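I went into town for bread this morning and came back grumbling, so here's the news from the bakery queue: prices in Lirkimthorpe are up again, and this time it's the small white loaf as well.

Hoekstra, the mill that supplies most of our shops, put its flour up in October and says drought at Cluvholm is to blame. The harvest there came in at 344 tonnes, against 622 last year. That's a horrible drop!

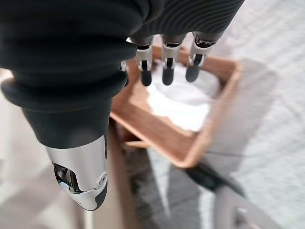 A white cloth in a shallow woven tray.

Damian Tomaszewski, who bakes at Tovitz, told me he's now paying 3000 a month more for flour and electricity together (he said it twice, I think I'd pulled a face). He's held the rye where it was, but the white has gone up by 60p and the rolls will probably follow.

The council meets at six to talk about rent relief for the market stalls. I'll be there, and I'll post whatever they decide once I'm home.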